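Werkcombe Community Rooms
4/5/19

The following posts set out the new arrangements for the shared worktables in the Bastberg Room. They apply to every group that holds a booking, including groups that have used the room for years.

1/ The old trestle tables have been withdrawn. They have been replaced by white-topped tables with rounded corners and a matte finish. Members asked for a surface that would not throw the ceiling lights back at them during close work, and this request was given priority when the order was placed.

2/ Each table is to be left clear at the end of a session. Clear means that nothing remains on the top: no tape, no cups, no paperwork, no tools set aside for next week. Items found on a table after closing will be moved to the shelf by the office door and held until the end of the month.

3/ Please wipe the top with a damp cloth and the mild cleaner kept under the sink. Scouring pads, bleach and solvent wipes must not be used. Two tables were marked in February by a rough sponge, and the marks have not come out.

4/ Wipe toward yourself, from the far edge to the near one, and then go along the rim. Crumbs and thread collect there and are carried onto the next group's work.
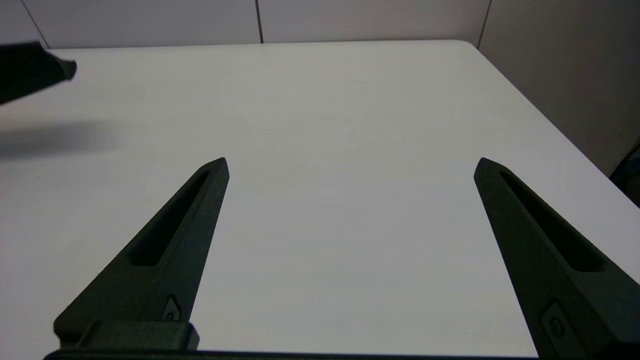 5/ Cutting directly on the surface is not permitted. Cutting mats are stored upright in the tall cupboard and should be returned there flat side to the wall. Groups using glue, ink or dye must put down a cover sheet before any container is opened.

6/ Hot items – irons, kettles, glue guns – belong on the side counter. A folded towel is not enough protection for the tabletops.

7/ The tables may be moved, but they must be lifted by two people and never dragged. When the session ends, please return them to the positions marked on the floor plan beside the light switch. Mekdes Mekonnen in the bookings office can supply a printed copy of the plan on request.

8/ A charge of 116 dollars will be made for a damaged top. This is the cost of refinishing. The full cost of replacement is 900 dollars per table, and the center would much prefer to hear of a scratch early than to meet that sum later. Reports made on the same day will be treated leniently.

9/ Several members have asked whether personal supplies may be left out between morning and afternoon sessions of the same group. They may, provided that both sessions appear on the booking form and the room has not been let in between. Please check with the office on the day.

10/ The Gashaw Room keeps its existing tables for now, and the present rules for that room are unchanged. Lensa Endale will write separately to the groups that meet there.

11/ Thanks are due to Letay Tamiru and Kiros Degefa, who tested sample surfaces over the winter and whose written comments settled the choice of finish.

12/ Questions about these arrangements should be sent to Zdenka Todorova, Rooms and Facilities, or left in writing at the front desk. Replies to this thread are read once a day, in the morning.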